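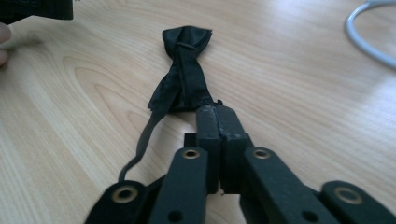
*Reading time: 2 minutes*

## Handout 4: Cut edges and fraying

Course notes, Liviu Buzatu

A woven fabric frays when yarns parallel to a cut slip out of the weave. Resistance depends on yarn friction, thread count and the angle of the cut. Smooth filament yarns slip readily; hairy spun yarns hold better.

**Terms**

- *Warp*: yarns running the length of the cloth.
- *Weft*: yarns running across it.
- *Bias*: any direction oblique to both. True bias is 45 degrees.

**Weave and float length**

Plain weave interlaces at every crossing and frays least for a given yarn. Satin has long floats - good lustre, poor edge stability. Small accessories such as bow ties have short seams and narrow allowances, so a frayed edge soon reaches the stitching.

**Finishes**

1. Overlocking: suits most seams, adds bulk.
2. Bound edge: neat on both faces, slow to sew.
3. Turned and stitched: needs a wider allowance.
4. Heat sealing: synthetics only. Test on a scrap first.

**Practical**

Cut one strip on the straight grain and one on true bias from the Eklund cloth. Weigh both, tumble for 2 minutes, then weigh again. Record the loss in milligrams. The starting weight for the worked sheet is 800 mg.

Reading: Nukimen course reader, p. 187.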